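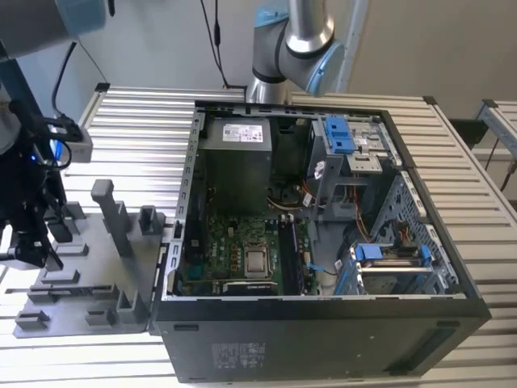

3.2 Workpiece and fixture

The build took place in the shared workshop at Tultley, on a bench that other members also use, so everything had to clear away at the end of a session. The workpiece is a Dell desktop tower, laid on its side with the side panel off. The printed tray next to it was drawn by Hedvika Lukáč and holds parts between steps. We went through several versions of the tray before the posts stopped flexing – the final one took 212 g of filament.

The memory step gave us the most trouble. Figure 4 shows the gripper over the memory area of the board, as seen from the wrist camera. The fingers must come down between the drive cables and the power leads, and a small error in the pose of the case moves the slots out of reach. Gilmar Arruda wrote the routine that finds the case again at the start of each run, and Jin-sol Cha tuned the approach speed by hand. We logged 795 attempts in August, all with the same tower. 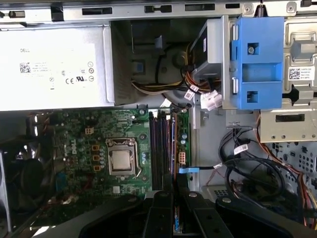 Figure 4. Wrist camera view during the memory step.

Why was the case not bolted to the bench?
Home builders seldom bolt a case down, and we wanted the method to cope with small shifts. The routine measures the pose again before each part is picked up.

Failed attempts were kept in the log with the rest. Each was given a cause by Gyu-bin Bae and checked by Hiwot Gebremichael, and the causes are listed in Section 4.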